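Marcombe Hustings Handbook
Section 3: Setting up the Pralidico debate timer

Last changed November 29, 2021 by Mekdes Gashaw. Replaces the September sheet – bin that one, the reset order in it is wrong.

Read section 2 first if you haven't agreed the running order with the candidates. The timer can't be set without it. Well it can, but you'll be doing it again.

What you need

Pralidico timer unit, with its mains lead
Lamp bar (green, amber, red)
Moderator's keypad
The long grey cable, not the short one
Printed running order, signed off by every campaign
Spare batteries for the keypad
Tape for the cables

Everything lives in the case marked Dukeck. If something's missing, ring Gebremedhin Araya before you ring anyone else. He packs it.

3.1 Placing the lamp bar

1. Stand where the candidates will stand. All of the lecterns, one after the other.
2. Put the lamp bar where you can see it from each without turning your head. Usually front row, middle.
3. Check the moderator can see it too. If not, move it, and check the lecterns again.
4. Tape the cable down along the whole run. Nobody walks through the gap between the front row and the stage until it's done.
5. Take any reserved signs off the seats on either side of the bar. They block the amber lamp.

Note: the audience doesn't need to see the lamps. Some campaigns ask for them to face the room. Say no, politely. It was tried at the Wibisono Hall hustings and people clapped every time it went red.

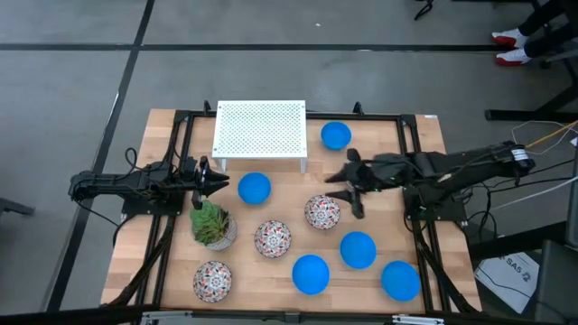 Fig. 3a. Tabletop with bowls and the white perforated platform.

3.2 Switching on

1. Plug the lamp bar into the timer unit. Long grey cable.
2. Plug in the keypad receiver, small socket at the back.
3. Mains last. Always last.
4. Wait for all the lamps to flash together. Then they go out. That's normal.
5. Press CLEAR on the keypad. Display should show a row of dashes.

If the display shows 603, the unit still has the last event's running order in it. Hold CLEAR until the number goes, then let go. Don't pull the plug, it only comes back.

If you get nothing at all, check the keypad batteries before you start unpluging things.

Caution: do not use an extension lead that is already feeding the sound desk. You'll get a hum through the speakers on every lamp change, and the broadcast people will come looking for you.

3.3 Entering the speaking times

Standard times for a Marcombe hustings, unless the campaigns have agreed otherwise in writing:

Opening statement – 3 minutes
Answer to a question – 2 minutes
Closing statement – 3 minutes

Rebuttals are at the moderator's discretion and are not on the timer. See 3.5.

1. Press SET. Display shows OPEN.
2. Type the minutes, press ENTER.
3. Display moves to ANSWER. Same again.
4. Display moves to CLOSE. Same again.
5. Press SET once more to save. If you don't, it forgets the lot when you press START. No warning.

Amber comes on when there are thirty seconds left. This can be changed but please don't, the candidates are told thirty seconds in their briefing letter and they plan for it.

Red means finish your sentence. Red flashing means the moderator is going to step in. Make sure whoever is moderating knows the differnce. Bontu Adugna likes to cut in on steady red and has been asked not to.

3.4 Running order

Candidates speak in the order drawn. The draw is done in front of the campaigns, see section 2. Closing statements go in reverse order.

1. Press NAMES. Enter surnames only, capitals, exactly as on the nomination papers. No party names, no titles, no "Cllr".
2. Press ENTER after each.
3. When the last one's in, press END.
4. Scroll through with the arrow keys and read each one aloud to a second person holding the printed order. Out loud. Reading it to yourself doesn't count.
5. Press SET to save.

Late withdrawal: highlight the name, hold CLEAR. The others move up. Reverse order for closing is worked out again by itself.

Late arrival: do not add them in the middle. They miss the turn and pick up at the next question. The moderator explains this to the room, once, in plain words. Do not get drawn into why they're late.

Note: if a candidate refuses to take part, their name does not go in and there's no empty lectern left on stage. Kedir Gebremichael had a long correspondance about this with one of the campaigns and the letter is in the back of the folder if anybody wants to argue.
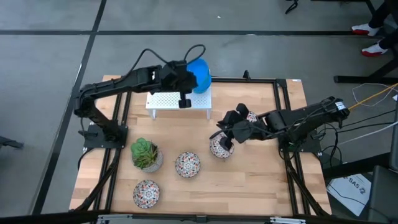
3.5 Rebuttals and interruptions

PAUSE stops the clock and holds the lamps where they are. Use it for:

Heckling that stops the candidate being heard
Microphone trouble
Anyone taken ill
Moderator needs to repeat the question

Do not use it for applause. Candidates know applause eats their time.

1. Press PAUSE. Display blinks.
2. When the moderator nods, press PAUSE again. Clock carries on from where it was.
3. If the candidate has to start the answer over, press BACK, then START. Only if the moderator says so.

For rebuttals leave the timer alone. Moderator judges it by ear. If both campaigns have asked for timed rebuttals, use a stopwatch and hold up a card – don't try to squeeze it into the ANSWER setting, it throws the order out for the rest of the evening.

3.6 Test run

Do this before doors open. Not after. Not while people are finding seats.

1. One person at a lectern, one on the keypad.
2. Press START. Talk until red. Anything will do, read the fire notice.
3. Check amber came on, check red, check flashing red.
4. Press NEXT. Second surname should show.
5. Try PAUSE, in and out.
6. Hold BACK to return to the first name. Display shows OPEN again.

Offer the campaigns a look at the lamps from the lectern. Offer it to all of them or none of them. Same length of time each.

3.7 Afterwards

1. Write down any overrun, who and how long, on the log sheet. Campaigns do ask.
2. Hold CLEAR until the dashes are back. Saves the next person the 603.
3. Mains out first this time, then the keypad receiver, then the lamp bar.
4. Batteries out of the keypad.
5. Coil the grey cable loosely. It has been repaired once already.
6. Case back to Mitiku Asfaw, log sheet inside the lid.

Faults go on the log sheet too, even small ones. Section 4 covers questions from the floor and the roving microphone.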